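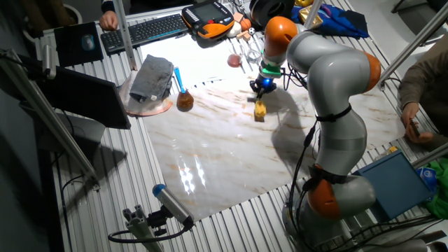

A robot arm over a marble-patterned work surface, with a small yellow object standing beneath the gripper.

How much did they eat, and who says so?

Every few years somebody announces what the marsh people of Bandwood lived on. When I was at school it was eels. By the time my children went it was eels and hazelnuts, and the display at the Halás museum now adds wild garlic, crab apples, water-lily seeds and a flat cake made of ground acorns. The menu keeps getting longer. The evidence behind it has grown a good deal more slowly.

Take the acorn cake. The museum sells a recipe card for it, with honey, which ought to make anyone pause. The case for the cake rests on a layer of charred shell from the Nosach bank, 40 fragments in all, and two worn stones found a short walk away. Acorns were certainly burned there. People may well have ground them. A cake is another matter, and I have yet to find the person who can show me one.

Themba Jacobs has spent 11 seasons on the bank and is more careful than the signs in the car park. "We have shell and we have stones," he told me. "I'd like to put them together. I can't do it yet." He thinks the acorns were leached in the stream, in baskets sunk under the overhang where the water runs quickest. It's a sensible guess, and people elsewhere have done it that way. But no basket has come out of the stream, and the peat there is the sort that keeps baskets.

The eels are on firmer ground. Sieving produced 804 fish bones from one pit, most of them eel, and the pit was used again and again over 600 years. That is a real habit. Even so, bones tell you what was thrown away in one place. Greens leave next to nothing, and a handful of berries eaten on the path leaves nothing at all. A diet rebuilt from rubbish will always lean towards whatever makes durable rubbish.

Then there is the business of who did what. The museum's painted panel has men out in the boats and women bent over the roots. Why? The Oster graves, the only burials of the period nearby, hold fish hooks with both. Jacobs pointed this out to the designers, he says, and was told the panel had already been printed.

None of this would matter much if the guesses were marked as guesses. The marsh was lived in for 4,000 years, through wet centuries and dry ones, and the panel gives it a single autumn afternoon. Somebody's great-grandmother there must have hated eel.

A new display is promised for January. The recipe card, I'm told, is staying.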